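Ourania Sotiropoulos marks 100th birthday in Zelham

Ourania Sotiropoulos, who taught bookkeeping to two generations of Zelham residents and kept the accounts at the Leinonen boatyard for most of her working life, turned 100 on 8th January. She spent the day at home on the harbor road with her daughter, two grandsons and a steady line of neighbors.

She was born in Dradside, the fourth of six children. Her father ran a small bakery there and her mother did the deliveries, on foot in winter and with a handcart the rest of the year. The family moved to Zelham when she was nine, after the bakery building was sold. She has said that she cried all the way and that the new school had better heating.

She left school at 15 and worked in the office of a grain merchant, copying invoices by hand. A night class in bookkeeping followed. When the Leinonen yard advertised for a junior clerk, she applied along with several young men from the same class and was hired after a one-week trial. She stayed until she retired, by which time she was running the office and signing off on every payroll.

The yard was building wooden fishing boats when she arrived and fiberglass sailboats when she left. She still has one of the old order books, which lists hull 2,392, the last wooden boat the yard finished. Her late husband, Petros, worked on the planking. They were married in July of that year and lived first in two rooms above the net store, then in the house where she lives now.

Her evening bookkeeping classes began as a favor to a cousin who had opened a shop and could not make the figures come out. By the second winter she had 20 students and had to borrow the school dining room. The classes went on for three decades. Hugo Urquijo, who took the course before opening his hardware store, brought his first ledger to the birthday lunch and asked her to check it. She found a mistake on the second page.

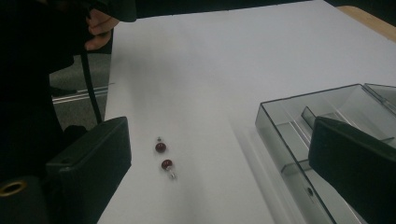

Two red earrings on a white tabletop.

Travel came late. After Petros died she went to Torelholm with her daughter to see the old shipyards, and liked it enough to go back four more times, the last of them at 88. She traveled by train whenever there was one. On one trip the connection was missed and the two women spent the night in a station waiting room, which she describes as perfectly comfortable apart from the clock.

Her daily routine has changed very little. She is up before seven, has coffee and toast, and reads the paper from the back page forward. She walks to the end of the road and back if there is no ice. Lunch is the main meal. In the afternoon she does the crossword, and her grandson says she will not accept help with it from anyone, including people who know the answer.

Asked about the secret to a long life, she said she did not have one. Her mother lived to 71 and her father to 68. She has never smoked, she drank wine on Sundays, and she has always liked cabbage. She thinks she was lucky with doctors.

She has firm opinions on other matters. She considers the new bus timetable worse than the old one and has written to the town office to say so. She does not own a cell phone. She thinks young people work hard and are not paid enough for it.

Nerea Robles, who lives next door, organized the birthday collection. Ourania had asked for no presents, so the money will go to the town library's large-print section. It stood at around 1,000 dollars when this newsletter was put together, and envelopes were still being handed in at the front desk. The library will spend it on novels and, at her request, a shelf of railroad history.

Lunch was fish soup, followed by an almond cake made by Trinidad Toledo to a recipe from the old Dradside bakery. The original quantities were for a commercial oven and had to be cut down. Ratih Hartono played the accordion. Ourania stayed at the table until half past four, when she said that she was going to lie down and that everyone else was welcome to stay.

Anyone who would like to add to the library fund can leave an envelope at the front desk during normal opening hours, marked "Large print." Former students with old class photographs are asked to lend them for copying. Please write your name and phone number on the back in pencil. Birthday cards that arrive late will be passed on.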